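Two arms on the packing side

September 5, 2020

I've had a few emails asking how things are going at work after the last post, so I'll try to answer them in one go.

For anyone new, I work for a small firm in Oltholm that puts together boxed sets for schools: building blocks, counting pieces, that sort of thing. The blocks come to us mixed, they get sorted and put in trays, and the trays go into cases. I did the sorting for years before I moved to the office side, so I know what it does to your wrists.

In July the owners decided to try robot arms for part of it. They went with a pair that work together in one cell, so one can hold or shift a piece while the other picks. Wenche Kvam runs the trials. She was on the sorting bench before me and had never touched a robot until this year. She got 2 days of training over at the Westerberg site and worked the rest out from the manual and a lot of phone calls.

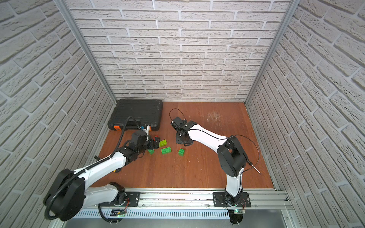

The arms are slow. A person on the bench will do 300 blocks in the time it takes the arms to get through a small tub, and a person doesn't stop when two blocks are lying against each other. Pieces that touch are the main trouble. Wenche keeps a notebook of the ways it goes wrong and sends a copy to the supplier in Gimville every fortnight.

What has changed for people is mostly the shape of the day. There were 12 of us on the benches in spring and there are still 12 on the payroll, but two have gone over to checking and one to goods in. Checking is easier on the hands and harder on the eyes. One of the older lads asked to go back to the bench after a week and they let him.

Pay is the sore point. Looking after the cell isn't in anybody's grade, so Wenche is on the same money as before with a good deal more to answer for. The union rep has raised it and we're waiting to hear.

The target is 1,000 pieces a shift without anyone stepping in. I don't think they'll get there this year. If they do, the Drindville warehouse is next, and the people there have already been asking me what they should expect. I've told them to get the grading sorted out first and to ask for proper training time in writing.

Comments are open again, by the way. The spam filter was eating them.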